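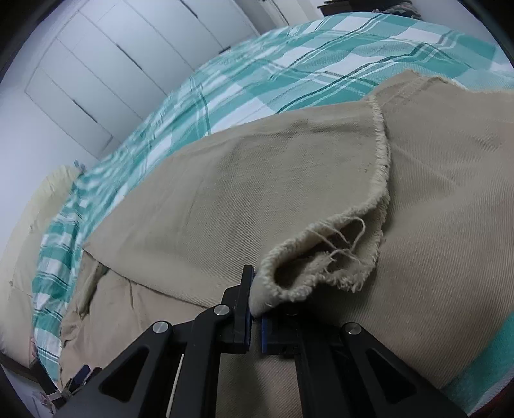

Frayed edge, rolled up

Board: Home Textiles > Towels and Linens
Topic: Fix fraying hems or just replace the whole set?

tessellate_9
I have a set of bath towels from Plitance, the mid-weight ones, bought in January of last year. The hems on most of them are coming apart at the corners and the fabric behind the stitching is starting to fray. The middle of each towel is still fine and they still dry well. A new set is $169 with shipping, and I don't want to spend that if an evening at the sewing machine will fix it.

Questions: do I cut off the old hem completely or sew over it? And does a zigzag stitch hold up in a hot wash?

northporch
Cut it off. If you sew over a hem that is already failing, you end up with a thick ridge, the needle struggles, and the loose threads work their way out the side anyway. Trim back to solid fabric, fold twice, and straight stitch with a long stitch length. Use a size 16 needle. You lose an inch or so at each end and you won't notice it.

Zigzag by itself does not hold up on terry. It catches loops and they pull.

Gumdrop Lane
I disagree on the zigzag. I have done the raw edge in zigzag first, then folded it once and straight stitched, on towels that get washed every week. They have been through years of that. A double fold on a thick towel is too bulky for my machine, and I would guess for most people's machines.

northporch
Once folded with a zigzag is different from zigzag alone. I was answering what was asked.

Gumdrop Lane
Fair enough. I read it too fast.

tessellate_9
My machine is a basic one and it does complain about thick layers. Would bias tape work? I have a lot of it left from a quilt.

R_Ogle
Bias tape works well. Wash the tape first or it will shrink and pucker the end of the towel. Cotton tape only. The poly blend kind gets slick after a while and feels odd against your face.

I did this on a set of dish towels and a couple of bath mats. The corners are the slow part. Fold the tape under at each end and backstitch.

millrace
I'm going to be the one who says replace them. If the hem went on most of the set in under two years, the thread they used is bad, and the side seams will go next. You will fix the ends now and be back at the machine for the sides by winter. I had Plitance hand towels and that is what happened to mine. I moved to Idley and have had no trouble, though they take longer to dry.

northporch
Side seams on a towel are usually a selvage or a single turn. They don't take the same pulling the ends do. I wouldn't throw out good terry over that.

millrace
Mine weren't selvage. They were cut and turned on all four sides. Check before you spend the evening on it.

tessellate_9
Just went and looked. Turned and stitched on all four sides. One of them has a couple of skipped stitches along the side but nothing open yet.

millrace
Then you know what I would do.

Gumdrop Lane
I would still fix them. Thread is cheap and the fabric is the expensive part. Run a second row of stitching down the sides while you have the machine out and you're done with it. If you hate how they look, use them at the pool.

R_Ogle
Also worth asking whether you use fabric softener or a high dryer setting. Neither is kind to cotton thread. I switched to polyester thread for all my towel repairs and the hems outlast the towels now.

tessellate_9
No softener. The dryer is on high, because the towels come out damp in the middle on medium.

dunlin
Has anyone had luck getting Plitance to replace them? Their product page says up to 2 years on stitching, if you still have the order number.

tessellate_9
I didn't know that. I have the order email somewhere. I'll write to them before I cut anything.

northporch
Good idea. Take pictures of the corners first. If they say no, trim and refold.

millrace
They asked me to mail mine back at my own cost, so read the terms. It wasn't worth it for hand towels. It might be for a full bath set.

tessellate_9
Sent them a message with pictures. I'm going to practice the bias tape on an old kitchen towel while I wait. What stitch length do people use for the tape?

R_Ogle
3 or 3.5. Go slow over the corners and turn the wheel by hand for the last few stitches.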